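Wednesday, April

Print | E-mail

Campaign finance scrape, Kumemville mayoral race. Pulled the Etari filings again this morning. The parser still drops any donor line with an accent, so Mikuš for Mayor shows 30 fewer donations than the PDF. Patched the encoding and reran it; five lines are still missing. The 3000 spending cap is now checked per ward.
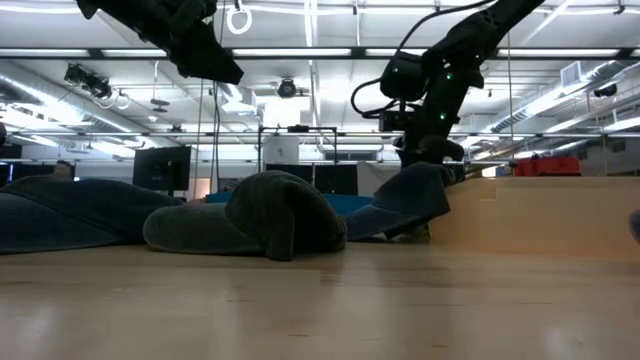

Wallonex ad spending is still entered by hand. Their export puts the riding in the colour column. Will ask for a cleaner file before the next filing deadline. Rerun took 40 minutes.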